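Lost luggage desk moves to Caldeira terminal in February

Travelers missing a bag at Urnine will have a new place to go starting in February. The lost property desk is leaving the old bus station on Hidivow Street and moving into the ground floor of the Caldeira ferry terminal, next to the ticket windows. Doors open 7 a.m.

Same phone number. Same claim forms, though the paper ones are getting shorter. Kesalum, the company that runs the desk for the city, says the old room was full by the end of summer and bags were being stacked in the hallway.

The new room has shelf space for 500 items. The old one held 93, on a good day. Umbrellas and single gloves will no longer be kept past two weeks.

Fees are going up a bit. First 50 days of storage stay free, then it is a flat charge per item, payable at pickup, cards only. After 74 days unclaimed bags go to the city auction. That part hasnt changed.

Hard cases and briefcases are the slowest to get back to their owners, the company says. Most have no name on the outside and the desk will not force a lock without a signed form. Riders are asked to put a tag on the handle and a second card inside, with a phone number that works. A strip of bright tape helps to, plain black cases all look alike on a shelf.

Anyone who lost something before the move should still call first. Items from the bus station are being carried over in batches and some will be boxed up for several days. No claims can be handled while a bag is in transit between the two buildings. 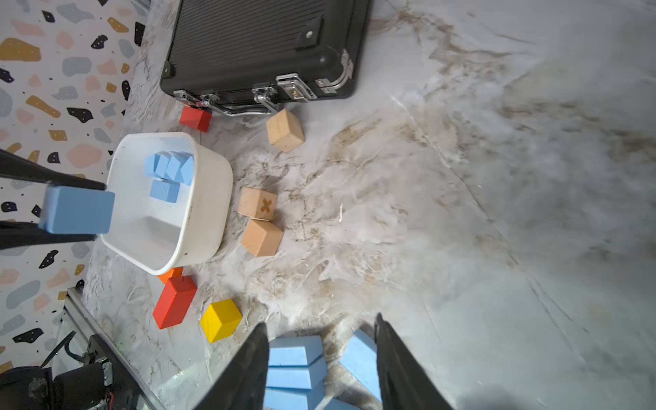 Black hard case, ribbed, combination lock. Easy to mix up with the next one.
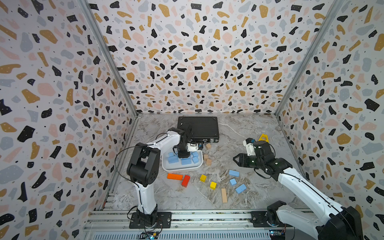
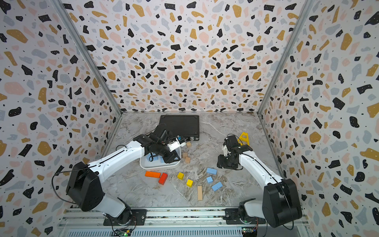
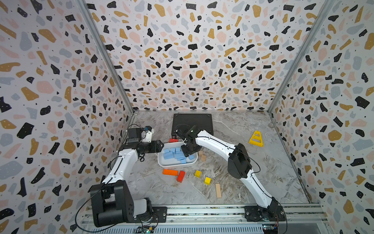
What to bring

Photo ID, the claim number if you have one, and something that shows the bag is yours. A receipt, an old picture, a list of whats inside. For locked cases, the combination or the key. Someone else can collect for you with a signed note and a copy of your ID.

Parking at Caldeira is free for 20 minutes in the lower lot. The upper lot is for ferry passengers. Last pickup is at 6:30 p.m., desk closes at 7.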